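Minutes > Working groups > Test norms and scoring

August 25, 2021
By the minutes secretary, Vestport

Norms and Scoring Working Group, regular meeting

Quorum was met. The minutes of the May meeting were accepted with one correction: under item 4, "standard error of estimate" should read "standard error of measurement".

1. Domínguez reasoning scale, adult form

The scoring lead tabled the item analysis for the Vestport sample (n = 919). Raw scores were converted to the usual metric with a mean of 100. Two items in the matrices section had item-total correlations below the cut-off and were flagged. Item 16 was also raised because the older age bands chose one distractor more often than the key. It was agreed that the wording of the instructions to item 16 will be checked against the printed booklet before any decision to drop it.

A member asked whether the age bands could be merged at the upper end. The scoring lead replied that this would hide the drop in processing speed scores and would make the manual's tables harder to defend. The bands stay as they are.

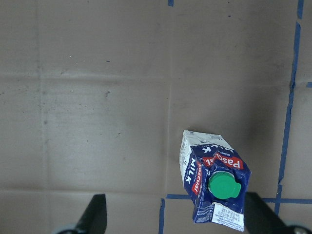
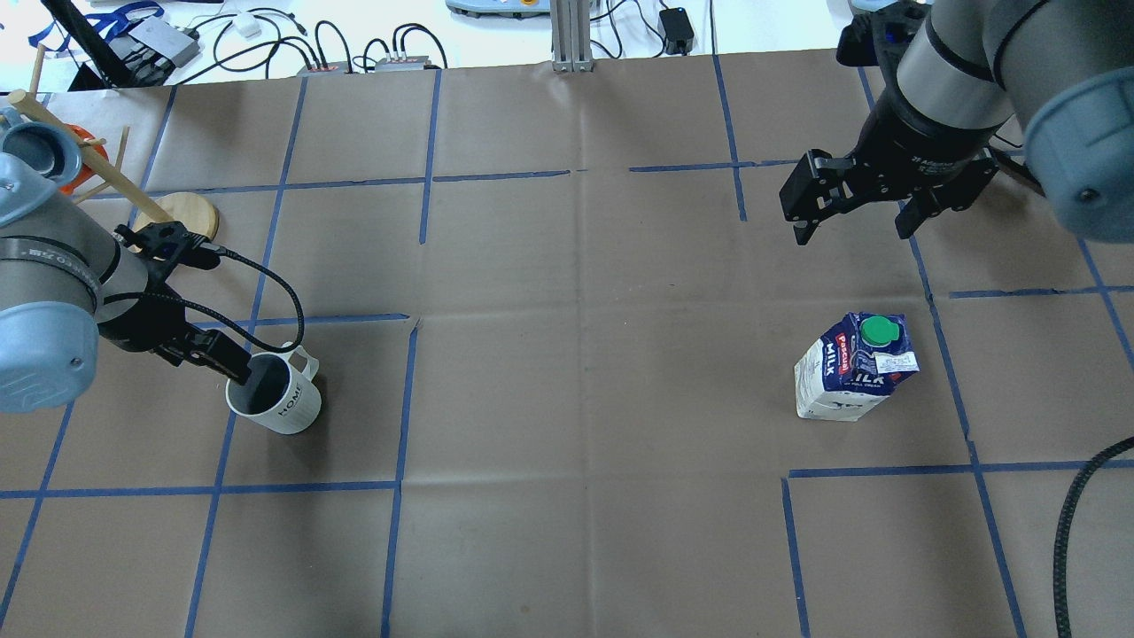
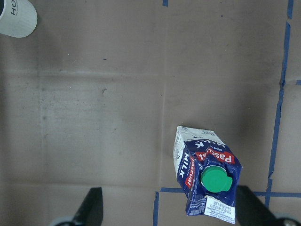
2. Retest interval

The present draft allows a retest after six weeks. Members from Plerkavbridge considered this too short for the block tasks, where practice effects are largest. The Flellari office reported that its clinics seldom retest inside a year and would not be affected by a longer interval.

Moved and carried: that the draft manual state a minimum of six months for the full form, with the short form left at six weeks. One abstention.

3. Reporting of confidence bands

Discussion continued from May. The group favours printing the 95 per cent band beside every composite score, in type of the same size. The sample report still gives the percentile rank first, and several members noted that clients read it as a percentage correct. The order will be changed and a short definition added under the table.

The question of whether subtest scores should be released to clients at all was deferred.

4. Data handling

Answer sheets from Flellari are to be keyed twice, by different staff, with mismatches settled against the paper copy. Sheets with a missing date of birth are excluded from norming but kept for the item analysis.

5. Actions

Scoring lead: recheck item 16; circulate revised tables.
Plerkavbridge members: supply wording for the retest section.
Secretary: amend and file the May minutes.

Other business: none. The meeting closed at 3:40 pm.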